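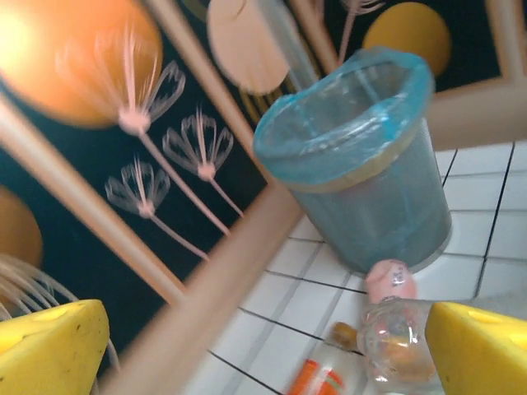
Ludlow, March 15, 2023

Osteck Momard open-top bin with liner

The Momard is a floor-standing mesh bin for empty drinks bottles and other light, dry rubbish. It has no lid, pedal or swing flap. A band runs round the rim and the liner is turned down over it, so the mouth stays open to its full width. Part no. 492 covers the bin, the band and one roll of liners.

The page has been revised for the current stock. Customers holding the earlier sheet should discard it, as the liner fitting instructions have changed.

Intended use

Indoor use on a hard, level floor. Suitable places include tiled kitchens, utility rooms, break areas, changing rooms and the corners of small workrooms. The bin is meant to be filled from above with items dropped or placed in one at a time. It is not meant for hot ash, broken glass, liquids, soil or food waste. The liner will hold the last few drops from an empty bottle, but it is not a watertight container and should not be treated as one.

The mesh is fine enough that small items such as bottle caps will not pass through it if the liner tears. It does let the outside of the liner be seen. Where a fully opaque bin is needed, use a different product.

Body

The body is mesh from the base to the rim, open at the top. There are no handles. To move the bin, lift it by the body with a hand on each side, below the band. Do not lift it by the liner. An empty bin is light and can be knocked along a smooth floor by a careless foot; a corner is the best place for it, with the body touching neither wall. Leave a finger's width on both sides so that the turned-down edge of the liner is not rubbed each time the bin shifts.

The colour supplied under part no. 492 is teal. Screens and room lighting alter it a good deal, and under strong overhead light with a liner fitted it can read as blue or grey. Buyers matching the bin to existing fittings should ask for a swatch first. Swatches are sent by post and do not need to be returned.

Liner

Liners are Skinutness light blue, translucent, supplied in rolls of 12. They are longer than the bin is deep, and the surplus forms the turn-down. A liner that only just reaches the rim will be pulled in by the first few bottles, so do not substitute a shorter bag.

Trade customers can order liners by the carton of 3,000, unrolled and interleaved. The carton liners are the same size and colour as those on the roll. Cartons cannot be split.

Fitting the liner:

1. Open the liner fully and shake air into it before it goes near the bin. Translucent film clings to itself and a half-opened liner leaves a pocket at the bottom.
2. Lower it in until the closed end rests on the base.
3. Turn the open end outwards over the rim, all the way round. The turn-down should lie below the band.
4. Gather any slack at one point and press it flat. Put the gathered point towards the wall.
5. Push the liner gently against the inside of the mesh with the back of the hand.

Step 4 is the one that was changed. The earlier sheet said to knot the slack. A knot holds well but has to be cut, and the offcuts end up on the floor.

Band

The band is part of the rim assembly and can be replaced if it works loose. Spares come in a pack of 2. To replace it, remove the liner, ease the old band upwards off the rim, and press the new one on by hand, starting at the seam. No tools are required. Do not glue it.

Placing the bin on a tiled floor

Square tiles with dark grout make it easy to put the bin back in the same place after cleaning. Count in from the corner, note the tile, and use it each time. The base should stand across the grout lines without rocking. If it rocks, turn the bin a quarter turn and try again — grout is rarely level all the way along, and a small change of position normally cures it.

Where bottles are collected off the floor, keep the bin at the far corner and the open floor in front of it. Bottles lying on their sides will roll if the floor has any fall, and they settle along the grout or against the foot of a wall. A clear run to the bin matters more than a short one. Place bottles into the mouth neck first if they are long. Labels do not have to be removed for the bin's sake; local recycling rules may say otherwise.
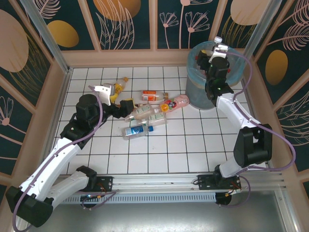
Wall panels

The Fang range of decorative wall panels is sold separately and is listed here as many enquiries about the bin also ask about the surround. The panels have a dark ground printed with line drawings of flowers, leaves and feathery fronds, with plain circles and ovals in beige and gold set among them. The drawings are pale and the lines are thin. From across a room the circles are seen first and the flowers second.

Panels are made to order for each wall. The print does not repeat at a fixed interval, so two adjoining panels should be ordered together if the drawing is to be arranged sensibly across the corner. A circle can be allowed to run off the top of a panel; mark this on the order sketch, otherwise it will be moved down to sit whole.

The printed face wipes clean with a damp cloth. Splashes from bottles should be dealt with the same day, particularly low down, where sticky marks collect dust. Do not use scouring powder. Bins should not be pushed hard against the print.

Fongchan Thepsuriya checks order sketches for the Fang range and will return any that lack a wall height or show the corner posts in the wrong place. Measure between the posts at floor level and again at the top, and give the smaller figure.

Emptying

Empty the bin before the contents reach the rim. Bottles are bulky and light, and a liner full of them weighs little, but they interlock and catch on the band if they are heaped. Lift the turn-down free all round first, draw the edges together, then raise the liner straight up. Pulling from one side will tip the bin.

If the liner sticks to the mesh, let some air down between the two by pulling the film away from the body at the top. It should then come out without force.

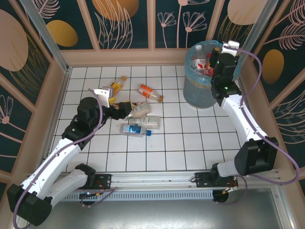 Bottles on white floor tiles, with the bin in the far right corner.

Cleaning

Remove the liner. Brush the inside of the mesh with a dry soft brush, then wipe inside and out with warm water and washing-up liquid. Rinse, shake, and stand the bin upside down until dry. Bleach dulls the colour. Do not put the bin in a dishwasher.

Dried syrup in the weave is the usual reason for a return. Soak the affected part and brush again before deciding the mesh is damaged.

Ordering

Momard open-top bin, teal, with band and one roll of liners: part no. 492
Skinutness liners, light blue, roll of 12: order by name
Skinutness liners, carton of 3,000: trade accounts only
Replacement band, pack of 2: state bin colour
Fang wall panels: made to order, sketch required
Swatch, teal: free of charge

Bins are sent assembled. Panels travel separately and may arrive on a different day. Check the corners of each panel before signing for it.

Panel orders placed now are scheduled for May. Questions on bins, liners and trade accounts go to Hortensia Leiva at the Osteck sales desk; please quote the part number.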